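Workshop notebook, back room
Nov 18, 2020

Started on the cabinets at last. I have been promising this since September, when Botond Kovács went looking for the spare fuse holders and came back half an hour later with a bag of curtain hooks and a very patient expression. So the kettle went on, the radio went on, and I gave the whole day to drawers, which I can't say I regret, even if the Drinberg job is sitting on the bench glaring at me.

For anyone reading this later and wondering what the old arrangement was: there wasn't one. The beige cabinet had the Woda paperwork in it to begin with, then the Woda paperwork got thinner and the samples moved in on top of it, and then people (me, mostly) began putting things in whichever drawer happened to be nearest when the phone rang. The grey one was meant to be for drawings and manuals. It did have drawings and manuals in it, I'll give it that, but also a pair of gardening gloves, a roll of lining paper and what I think were the bolts from the bench we gave away.

I did the beige one first as it's the one we all use. Took everything out of the second drawer and laid it on the long table in heaps: paper to keep, paper to shred, small parts, and a fourth heap which I called "ask" and which grew faster than the others. The paper went quickly. Most of it was delivery notes from El Ouafi, all in duplicate and some in triplicate, and we only need the one copy. I weighed the shredding heap on the parcel scale out of plain nosiness and it came to 758 grams, from one drawer! No wonder it was heavy to pull.

The small parts were slower. I had bought a box of 200 grip-seal bags and I thought that would see me through the winter, but I can see now I'll need more before I reach the bottom drawer. Each bag gets a slip of paper inside with the size and the supplier, written in pencil, as the ink on the last lot had gone brown and spread. Botond says a printed label would look smarter and he's right, but then we'd have to find the label printer, and I have a feeling the label printer is in one of the drawers.
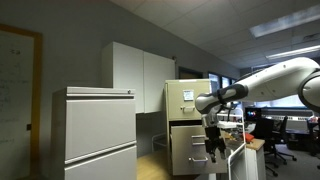
A word about the runners while I think of it. The second drawer of the beige cabinet has always needed a bit of a lift as it comes out, and I'd got so used to it that I had stopped noticing. With the contents on the table I could get a torch in there, and the left-hand runner had a good wad of fluff and staple ends packed along it. I cleaned it out with an old toothbrush and a drop of white spirit on a rag, let it dry while I had my sandwich, then put the tiniest smear of candle wax along the top edge. Runs very nicely empty. I'd like to see how it behaves with a full load before I crow about it, so please, whoever uses it next, scribble a line underneath this entry.

Please also remember to shut one drawer before you open another. It's an old cabinet and it does like to lean forward if you have two out together, and I've had my shins caught once already.

Labels next. The top drawer keeps its white card for now, as I'm not touching that drawer until I've sat down with the accounts, and I don't want to write a new card and then have to write it again. For the others I'm proposing:

Second drawer: small parts, bagged, Redska on the left and everything else on the right
Third drawer: cables and adaptors, tied, never loose (I will be strict about this)
Bottom drawer: heavy things, so the weight is low down

Botond would like the cables higher up because he's the one who is forever fetching them, and his back isn't what it was. I've said we'll try it my way for 30 days and then swap if he's still grumbling. He has written this down on a piece of paper and put it in his wallet.

Moved on to the grey cabinet about 20 minutes before tea and really only got as far as a look. The manuals can stay, but they want sorting by machine and not by the date we bought them, which made sense to somebody once. The rolled drawings shouldn't be in there at all. They've been squashed flat along one side and will want a day or two under the big atlas before they can be read without holding down all four corners. I've put them on the long table for the time being, so mind your mugs.

I did check that the lock turns, and it does, but I have only the one key, and it's living on my own ring next to the bicycle key. If there's a second one in somebody's pocket or in a jar at home, I'd be so pleased to have it back. Until then I'm leaving the cabinet unlocked.

The wall cabinet I haven't begun. I know there are lamps and the good extension lead in there, and I suspect there's a cake tin, but I'm saving it for a day when I've more go in me. The wire rack can stop where it is meanwhile. It would do well for post and work in progress if we could all agree to clear it each evening, and I include myself in that.

Still to do:
More grip-seal bags, the next size up as well
Shredder bin needs emptying before anybody uses it again
Go through the "ask" heap with Botond (small brass collars, the odd-looking clip, three of the curtain hooks)
Ring El Ouafi and see whether they'll send one delivery note in future
Copy out anything still wanted from the whiteboard before it gets wiped
New cards for the label holders, thin ones, the thick sort don't slide in

Left the table covered with a clean sheet and the heaps underneath it in the same order as above, paper nearest the door. Fuse holders found, by the way. They were in an envelope marked "receipts".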